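Lemthorpe: agreeing what counts as a good recording

The Lemthorpe working note on tabletop handling data sets 500 demonstrations as the minimum for each task. Its lead author, who asked to be identified by role only, regards the figure as secondary.

“Start with the opening position,” she said. “Fingers apart, nothing held, and the tray and dish already on the table. If two sites start differently, their files can't be pooled.”

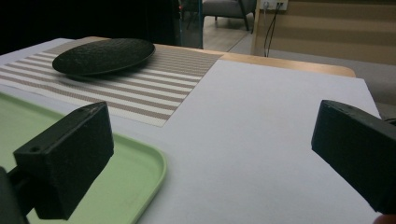 Rejection

Of 1000 recordings checked in January, 573 met the draft rule. Most failures began with the gripper already closed – a fault the operator can correct in training. Sites must now log every rejected file with 2 initials, the operator's and the checker's.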